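Public libraries should stop charging late fees

I have paid late fees at the Navholm public library for most of my adult life, and I have never minded much. A dime here, a quarter there, a couple of dollars when I forgot a stack of cookbooks in the trunk of the car. I used to think of it as a small donation. I now think the library should drop the fees completely, and the library board will have a chance to do that when it takes up next year's budget.

I changed my mind at the front desk. A woman ahead of me was trying to check out three picture books for her son. Her card was blocked. She owed $9 from a year before, when the family had moved apartments and the books had been in a box. The books had come back. The money had not. She asked if she could pay four dollars now and the rest later, and the clerk said yes, but the card would stay blocked until the balance was under five. Nine minus four is five, so it stayed blocked. She put the picture books on the counter and left.

The clerk followed the rule, and I don't blame her for it. I blame the rule.

The argument for late fees is easy to state. Books belong to everyone. If you keep one too long, someone else goes without. A fee gives you a reason to bring it back. I believed this, and parts of it are plainly true. The trouble is with the last step. A fee of ten cents a day does not move people who have money, and I am the proof, with my cookbooks. For people who don't have money, it works too well. It gets them to stop coming.

Hidayah Sutanto ran the circulation desk in Navholm for years before she retired, and she told me that the longest overdue items almost always belonged to people who were embarrassed. They had let a book go a week late, then a month, and by then they pictured a bill they couldn't pay. "They'd sooner keep the book and never see us again," she said. The library lost the book and it lost the reader. The fee was supposed to prevent the first and it caused both.

She also told me how the desk handled fees when no supervisor was looking. Regulars with a good story got a waiver. People who argued got a waiver. Quiet people paid. I doubt anyone meant it to work that way, but when you leave a hundred small decisions a week to a tired person at a counter, the ones who know how to ask will do better than the ones who don't.

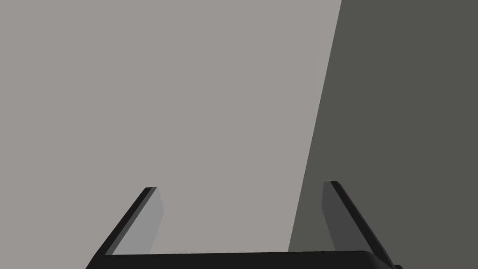
Then there is the matter of what the fees bring in. People tend to assume it's a large part of the budget. It isn't. The town pays for the library through property tax, and fines are a thin line near the bottom of the revenue page, below the book sale and above the copier. Against that small amount you have to set the cost of collecting it: the printed notices, the postage, the time spent at the desk explaining a balance of $1.40 to someone who is sure they used the book drop before closing. Staff time is the most expensive thing a library buys. I would like it spent on almost anything else.

I put this to Meenakshi Chaturvedi, who does the books for a couple of small nonprofits in the county and is no soft touch about money. She disagreed with me on one point and I think she was right. If the fees go, she said, the revenue line has to be replaced in the same budget, in writing, by a named amount from the general fund. Otherwise the library will be told to absorb it, and it will come out of Saturday hours or the children's collection. A library that forgives your fine and then isn't open when you get off work has not done you a favor.

So that should be part of the plan.

The other part is that dropping late fees does not mean giving books away. If you keep a book for six weeks past the due date, the library should bill you for the book. If you bring it back, the bill should vanish. While the book is missing, your card shouldn't work. This is a consequence, and a sensible one, and it is tied to the thing that matters — whether the book is on the shelf. It also ends the moment you do the right thing. The present system keeps charging people after they have done it.

Ileria, one county over, moved to this arrangement, and I drove there to ask how it was going. The person at the desk said the first month was strange. Boxes of books came back, some of them so old that the library had already bought new copies. One had a bus transfer in it as a bookmark. A few people wanted to pay anyway, so the staff set out a jar. She didn't claim that every shelf was suddenly full, and I didn't ask her for a study. She said the desk was a more pleasant place to work, and that waits for popular titles were the same as before.

I have heard the objection that fees teach responsibility, mostly to children. I take this seriously because I raised two of them. But a seven-year-old does not drive to the library. If a child's book is late, it is nearly always because an adult was working, or sick, or had no ride. The lesson that child takes from a blocked card is about the library, and it is that the place is for other people. The Baxter Street branch serves the elementary school, and it would be a good place to start if the board is too nervous to do the whole system at once. Clear every child's account there and see what comes back over the summer.

A second objection is fairness to those who already paid. I am one of them. I have surely put more than $100 into that cash drawer over the years, and I don't want it back. Nearly every improvement in a public service comes too late for somebody. When the town lowered the pool fee, I don't recall a line of people asking for refunds.

The third objection is the one I have the least patience for, which is that people who can't manage a due date don't deserve a library card. Most of us can't manage due dates. We have email reminders and a spare $5 to cover the times we slip. The rule falls on people who slip just as often as I do and don't have the $5.

The board takes written comments at the main desk or by mail, and they do read them. If you have an old library book in a closet, put a note inside it and bring them both in.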